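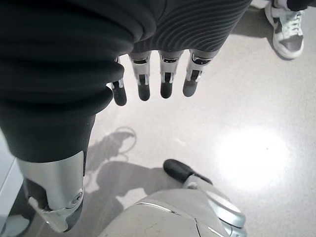

Memgate is the student robotics club at Govville Secondary College. Members meet twice a week to build, wire and program manipulators for the Sydorenko student challenge, held each December. The current platform uses jointed metal fingers with rounded black tips, and a black fabric cover over the limb. Control code is written by students in Years 10 to 12 and kept in a shared repository called Grokadel.

The club has 11 members in 4 sub-teams: mechanical, electrical, software and documentation. The annual parts budget is around $2,000. Nadiia Skoryk, who teaches engineering studies, supervises all sessions. Closed shoes are required on the workshop floor.

Print this page
E-mail this page

Comments

R. P.: Is prior programming experience needed?

Nadiia Skoryk: No. New members start in documentation or mechanical.

tessb: Are the finger joint CAD files available to other schools?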